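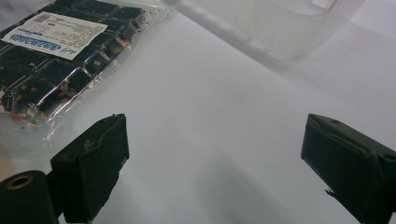 Carry-on only for two weeks, who's done it?

uvdale_bound
Fourteen nights, one backpack, leaving in March and I am SO excited. My cousin Nurhan swears by packing cubes and I just ordered a set. What else made a difference for you? Mostly trains and small guesthouses, one nice dinner.

kaanyaman
Oh you're going to love it! I did 14 nights last spring with four shirts, two pairs of pants and a sink stopper (bring the flat rubber kind, it fits any drain). Wool socks dry overnight on a radiator.

OhemaaA
Going to push back on the cubes. I had them for years and they just made me pack more, because every little bag wanted filling! Now I roll everything into the main pocket and my bag came in 700 grams lighter. Spend the money on a good scarf instead, it's a blanket on the train and it dresses up a plain top for that dinner.

yigit_y
Disagree, sorry Ohemaa. On a trip where you change rooms every other night, cubes are the best thing ever. Pull two out, leave the rest zipped.

OhemaaA
Every other night I'd give you. For a week in one place, no way.

kaanyaman
Scarf yes, a hundred times yes.

uvdale_bound
Ok, scarf is on the list! Keeping two of the cubes and sending the big one back. Shoes next: can I really get by with one pair?

yigit_y
Two. Wear the heavy ones on the plane.

OhemaaA
One! Dark leather sneakers, and break them in now.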